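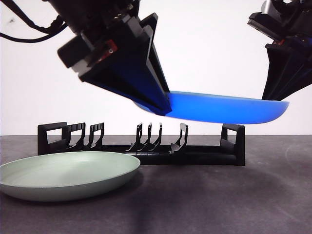 Walkers heading for Mutport this August have a cracking new reason to linger. The Grirnia coast path has reopened its northern stretch, adding seven miles of clifftop, coves and sheep pasture to a route that used to stop short at the lighthouse — and the views are glorious!

Carmela Manzano leads small groups along it every morning at 8am, with a long pause for a swim and a flask of mint tea. "You come round the last headland and the whole bay opens up," she says. "I've done it more than 400 times and I still stop talking."

Guided walks cost £20, including lunch at the harbour and the ferry back to town. Dogs on leads are very welcome.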